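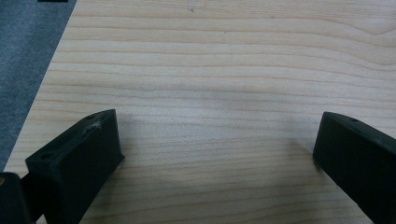 Last changed: Monday, 5 pm

Informal fallacies, handout 2

Read before tutorial. Aston reader, ch. 5 (not ch. 4, the outline is wrong). Valid vs sound we did last week, won't repeat it.

Equivocation. Same word, two senses, argument leans on the switch. "The law can be repealed. Gravity is a law. So gravity can be repealed." Write each premise out with the sense spelled out in full, see if both still look true.

Begging the question. Conclusion already in the premises, usually reworded. NB these are often valid! Being valid doesn't help if you'd only grant the premise once you'd granted the conclusion.

False dilemma. Two options given, more on offer. The Palomino passage (p. 412) is a good one, he says either all beliefs are chosen or none are. Find a third.

Straw man. Quote the acutal words first, then criticise. Saves a lot of marks.

Composition / division. Parts to whole, whole to parts. Sometimes fine: every tile is grey, so the floor is grey. Every tile is light, so the floor is light? No. What's the differnce? Bring an answer.

Exercise: pick one argument from the Iltgate debate sheet. Put it in standard form, name the fallacy if there is one, say how you'd repair it. 400 words max. Labelling alone won't pass.

Due Monday, 5 pm, in the box outside Atgate 2. No email copies please.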